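6.3 Clearance and approach rules for handle tasks

This section applies to the Heseck two-finger gripper when it is run in the Stundberg simulator. The same limits apply on hardware unless the cell sheet sets tighter ones.

CAUTION: Do not start an approach with the protective stop disabled, even in simulation. Scripts get copied to the real cell.

1. Load the site profile and confirm that the speed limit is 80 mm/s or lower.
2. Open the fingers fully before moving toward a handle or knob.
3. Align the palm with the handle axis. The angular error must not exceed 5 degrees.
4. Check the wrist view before each close command. Both fingers must be visible, with the handle shaft between them.
5. Close at the low force setting. Hold for six seconds before any pull.

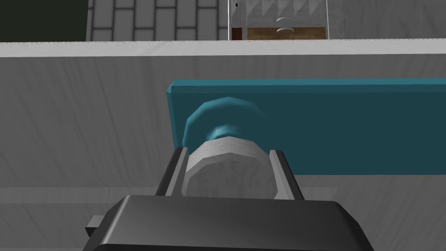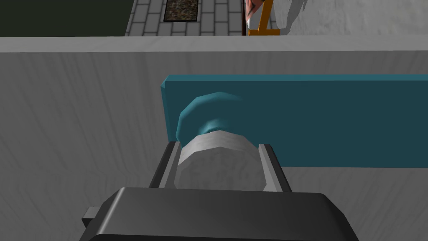
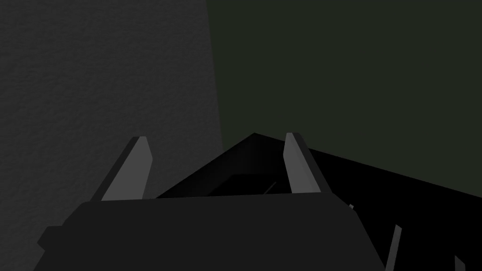 Figure 6-2. Wrist views, simulator. First and second: shaft between the fingers at a teal panel. Third: fingers open in front of a black object.

6. If the wrist view is mostly dark, or the target can't be identified, do not close. Back off 90 mm along the approach axis and repeat step 3.
7. Log each aborted approach with the profile name and the step number.

NOTE: Rendered surfaces have no glare or dust. A view that passes in the simulator must be checked again on the Rocha test cell – lighting there is fixed and can't be adjusted from the console.

NOTE: Profiles made before March use the old palm offset. Convert them with the Flavport tool before step 1.

Changes to the limits in steps 1, 3 and 6 need written approval from Rui Teixeira.

Revised 24 November 2018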